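Inventory at Ollimden

The lease on the Ollimden house ended at noon. Anjani Santoso had the inventory on a clipboard and had reached page 9 of 16 by the time Rizal Sembiring came up the stairs with the tape gun.

"Kitchen is closed," he said. "Two boxes. I labeled both on the short side."

"Long side. They stack with the long side out."

He went back down. She heard him peel off the labels and put them on again. The inventory had been drawn up by Yeoh, the agent, who had a fixed form for everything: item, condition on entry, condition on exit, remarks. Under remarks for the whole of the upper floor he had written "normal." She had been trying since March to find out what he meant by it.

She initialed the window latches. She initialed the radiator valve, which turned through its full range and stopped where it should. She crossed out "curtain, lined" and wrote "curtain, unlined," and put the date beside the change, 21 April 2018, because Yeoh did not accept corrections without one.
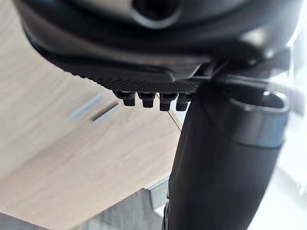

The table was item 3 on the page. Her father had bought it from Kaner, before Kaner merged with Gimodus and stopped making furniture, and it had never belonged to the house. Yeoh had listed it anyway. The form gave it as "table, dark." She bent until her eye was nearly level with the top. It was pale beige, and the grain ran in fine, faint lines. No light in the room would have made it dark. She wrote "pale" in the exit column, then saw that this would read as damage.

"You could leave it," Rizal said from the door. "It's on the list. He'll expect a table."

"It's ours."

"Then it's an error of entry. There's a box for that on the last page."

She turned to the last page. There was a box. It allowed one line, and she used it: "Item 3 is not the landlord's table. The landlord's table, if dark, was not here on entry." She read it over and initialed it.

Rizal measured the doorway, then the table, then the doorway again – the legs would have to come off. He went to look for the wrench, which was in one of the two kitchen boxes, under the labels he had just moved.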